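The Fisheries Annex

The delegation from Wetberg was due at nine and arrived at ten past eleven. By then the coffee had been replaced twice and the little flags on the table had been moved so the two countries no longer touched.

Hanneke Wuyts had been the interpreter for these talks since October. She sat where she always sat, one chair back from the Minister's left shoulder, with a pad on her knee. She had a cold. She had told the protocol office about the cold and they had sent her a box of tissues.

"We are pleased to be here," said the head of the delegation, a tall man with a folder marked ANNEX 2.

Hanneke said it in the other language. The Minister said he was pleased too, and she said that back.

They went through the usual items first. Visas for students. The ferry. The bridge at Clitance, which both sides agreed was a symbol of friendship and neither side wanted to repaint.

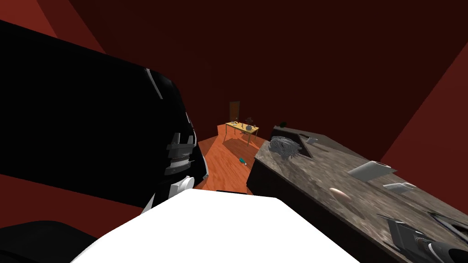 Then the tall man opened the folder and read out a paragraph on herring. The quota would be 3000 tons, to be reviewed every second year, and boats registered at Zusoven would be counted as local boats on both sides of the line. He read it slowly and looked at the Minister when he was done.

Hanneke looked at her pad. In the draft she had been given the night before, the Zusoven boats were guests. A guest boat paid harbor fees and went home. A local boat could stay the winter.

The words were close in his language, one vowel apart, and he had an accent from the coast. She could have heard it wrong. Her ears had been blocked since the morning.

"Would the speaker repeat the last line?" she asked.

He repeated it. It came out exactly halfway between the two words.

The Minister turned his head a little. He didn't like pauses. In the last round there had been a pause of two minutes over a comma, and a newspaper had called it a crisis. 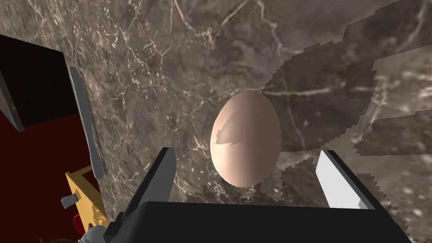
She thought about her father, who had kept a boat at Zusoven for 37 years and had been called a guest on the north side and a foreigner on the south. He had paid fees in both harbors. He kept the receipts in a biscuit tin, and after he died she found 1014 of them, sorted by year, with a rubber band around each bundle.

"Local," she said. "Local boats."

The Minister wrote something down. His deputy wrote it down too. Across the table the tall man was watching her, and she understood that he had followed her perfectly well -- that he probably had no need of an interpreter at all.

"Yes," he said, in her language. "That is correct."

The lawyers took the text away at noon. Lunch was fish.

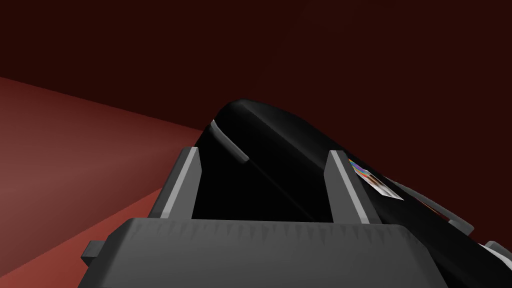
3 min read

Afterward she stood on the ministry steps with her coat on and waited for the car. The tall man came out and stood next to her. He offered her a throat lozenge from a paper bag and she took it.

"My wife's family is from Zusoven," he said.

"Which street?"

"The one behind the ice house."

She knew it. She told him the ice house had a new roof, and he said he had heard that. Then his driver pulled up and he got in with the folder under his arm.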